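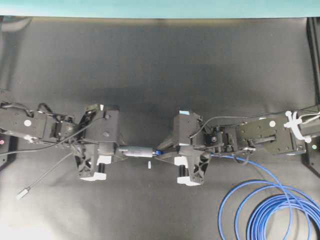
Second round on the Rolta floor wax. The first batch went cloudy after cooling, so I cut the carnauba back and held the melt at 87 C for 14 minutes before adding the turpentine. Batch size was 300 g, same as before. For judging haze I want a dark gray surface like the tabletop here, where a glare patch stands out from the rest. On the pale oak samples I could not tell haze from dust. Two coats on each panel, buffed with cotton, left overnight with the window shut.

Panel A dried clear. Panel B has a dull band along one long side where I think the cloth picked up old wax. I'll strip B and redo it with a clean cloth before reading anything into it.

The Prikport beeswax is softer than the Văn – it dents with a fingernail at room temperature – and it smells stronger. Price is close enough that it doesn't matter for us. Need to check whether the last block in the cupboard is Prikport or Văn, the wrapper is gone.
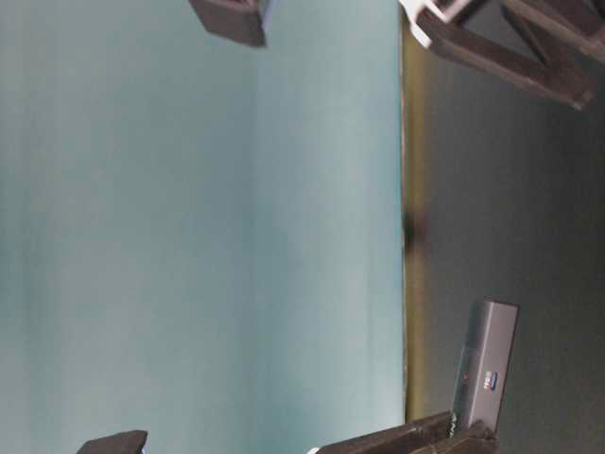 Hậu Huỳnh, finishing bench, January 2026

Continued. Stripped B with mineral spirits, two passes, then recoated. Same batch, rewarmed to around 40 C so it would spread. It went on thinner than the first time and needed less buffing. No dull band so far.

Prarkov asked for a version without turpentine. Tried a small jar with orange oil at the same weight. It set grainy on top and smooth underneath. Probably cooled too fast in the glass, will try a tin next and leave the lid on.

To do: label the jars, order cotton cloth, find the September notes on the carnauba ratio.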